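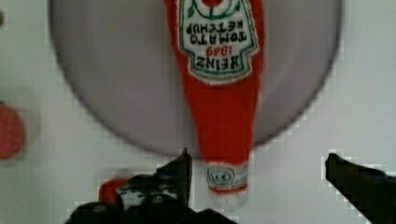 3.2 Soft play food and the laid table

Figure 4. Soft ketchup bottle on a grey plate, white tabletop. Label text "TOMATO KETCHUP", brand name HEINZ.

Play food in the home corner has mostly been studied in wood or hard plastic. Fabric pieces get less attention, a line or two in the Tikden inventory (2015) and not much since. We gave them their own sorting round. Set used here: 25 soft pieces, bought in October from two shops in Salinas, plus the plates and bowls already in the Kokent playroom.

The bottle in Figure 4 is a good case of what we call a borrowed shape. Red body, narrow neck, white cap, the label more or less where you would look for it on a real one. Knitted or otherwise fuzzy fabric, so nothing about the feel says glass or sauce. The shape and the label do the work. Children who could not yet read still named it as ketchup, going by the colour we assume, though a few went straight for the label and pointed.

Placement was scored separately from naming. A plate is for food, a bottle stands next to the plate, that is the adult rule and it is the one we started with in the coding sheet. It did not last. Bottles laid flat on plates came up so often in the first week that we had to add a code for it (code F, "condiment as dish"). Figure 4 would be coded F. Body on the plate, neck over the rim, cap on the table. We did not count the cap touching the table as off the plate, as the coders disagreed too much and the rule had to be simple.

Total placements coded, 241. Placements where the coders could not agree were talked through and if still no agreement, dropped.

Two points on the materials. First, soft bottles are poor standers. The base gives, and a piece that will not stay upright gets laid down whatever the child had in mind, so code F is partly a fact about fabric and should not be read as a fact about table manners. A weighted base would seperate the two. We did not have one. Second, plate size. A large round plate takes most of a bottle and invites it, the small saucers in the Grarkuma tea set do not. Saucers were left out of the placement scores for this reason but kept in for naming.

Label direction was noted but not analysed. In Figure 4 the lettering is upside down as seen. Adults helping at tidy-up turned labels to face them without being asked, the children hardly ever did. Possibly worth a study of it's own.

3.3 Tidying up

Sessions ended after 15 minutes with the basket put out and the same short request each time. Soft pieces went in first.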